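Home | News | Standards | Events | Contact

Closberg settles on a grip rule for household robots

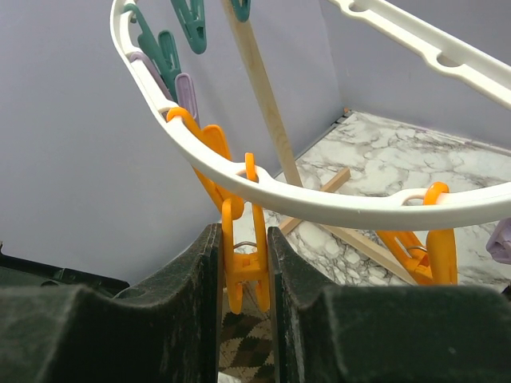
Jan 23, 2022 - Truvamov has published its good-practice code for robots that handle small household items, and it runs to 333 clauses, almost 295 of them definitions. The rest are sensible. Clause 6 wants padding checked for dust before each shift, and clause 7 sets a force limit for anything with a spring in it, such as the orange clothespin between the two green fingers. Grimshaw has signed up. Cusby is still reading the definitions.

Contact the newsdesk | Copyright Closberg News | Back to top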